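8 Dec 2020
Prep bench, rice + greens. Notes before I forget, tidy up later (I won't)

Started late, bench still had yesterday's jars on it. Moved them to the shelf by the sink, wiped down, put the big dark cooker back against the wall. Wants to sit further back than you'd think, otherwise the board hangs over the front and everything slides about when you chop.

Grigoris Papadakis in the first half hour, then off to Onsri to pick up the new measuring jugs. He's got the list. If he comes back with the plastic ones again I'm sending him back.

Rice first. Rinsed till the water ran mostly clear, 4 changes. Cups: use the one on the hook NOT the one in the drawer, the drawer one is short and we had the whole batch come out like gravel in May before anyone noticed. Have written SHORT on it in marker but it washes off. Throw it out?

Washed 30 min soak, then drained. Next time drain properly, shook it twice and called it done, there was a puddle in the bowl.

Water to the line. The line inside the pot, not the line Grigoris scratched on the jug. Those two don't agree and never have.

Panel. All in Chinese, none of us reads it well, so again for whoever's on next:
预约 = timer / delayed start
功能 = function, steps through the modes
These two share one button, 预约 on the top half, 功能 on the bottom half. Press the half you mean. I pressed in the middle this morning and got the timer when I wanted the modes, had to start over.
无水焗 = no-water baking, sort of. Right-hand end of the row of labels. Don't use it for rice. Somebody did.
The rest of the row is rice, porridge, soup, steaming and so on, the labels are light grey and tiny and you need the lamp on to read them. I did a sheet with the translations, was taped inside the cupboard door, now gone. Redo it, bigger.

Greens. Topped and tailed by hand, all going on the white board. Rule is still: small stuff gets picked up before the lid goes down, bits on the worktop end up under the cooker and then you smell them a week later. Found some very sad ones under there when I moved it.
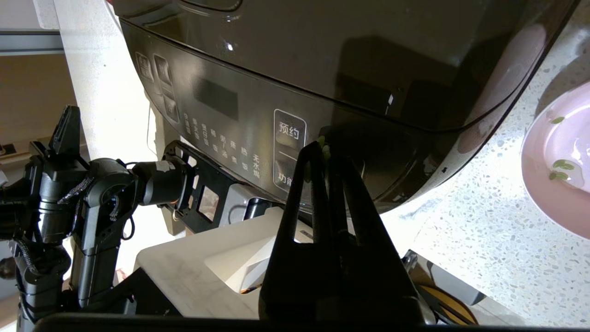 Cut lengths: went for short pieces, two to a mouthful. Long ones look nicer but they tangle in the steamer tray and you can't portion them. Weighed out in 100 g lots, lids on, top shelf of the fridge. Ran out of lids before I ran out of greens so the last lot is under a plate. Eat that one first.

Vorari knife is blunt. Really blunt, it's squashing not cutting. Used the little Udel one instead, fine for this but my knuckles hit the board. Sharpening stone is in the box marked cables, don't ask, I've moved it back to the drawer.

Steaming: tray in over the rice for the last bit only. Last time they went in at the start and came out khaki. Today lifted the lid to put them in, lost a lot of steam, added a couple of minutes to make up. Came out bright, a bit squeaky, I like them like that, G doesn't. He can have the ones from the bottom.

Rice itself: ok. Bottom slightly caught on one side, the side nearest the wall. Same side as last time. Is the bench level?? Put a marble on it, rolled to the wall. So no. Folded card under the back feet for now, needs a proper wedge. Check again next batch before blaming the pot.

Cleaning. Outside of the cooker shows EVERYTHING, every fingermark, it's that shiny. Damp cloth then dry cloth, just damp leaves streaks. Go round the seam where the lid meets the body with a cotton bud, starch collects there and sets like glue. Inner lid comes off, wash it seperately, don't leave it in the sink under the pans. Nothing scratchy on the pot. The green sponge counts as scratchy.

Board: cold water first, then hot with soap. Stand it on its edge to dry, not flat.

Keep-warm left on a trial lot, will taste at 24 hours. Expect it'll be dry round the rim. If you're in before me please don't open it, there's a note on the lid.

Dindix tubs turned up while I was washing up, wrong size, too deep. Fit the fridge but not two high. Keep or send back? I'd keep half.

To do
- translation sheet, laminate it this time
- wedge for bench
- sharpen Vorari
- more lids
- drawer cup: bin
- ask G about the jug line, which pot did he even measure it agianst
- salt nearly out

Jugs arrived just now. Glass. Good. One already has a chip in the lip, put that one to the back and using the other two.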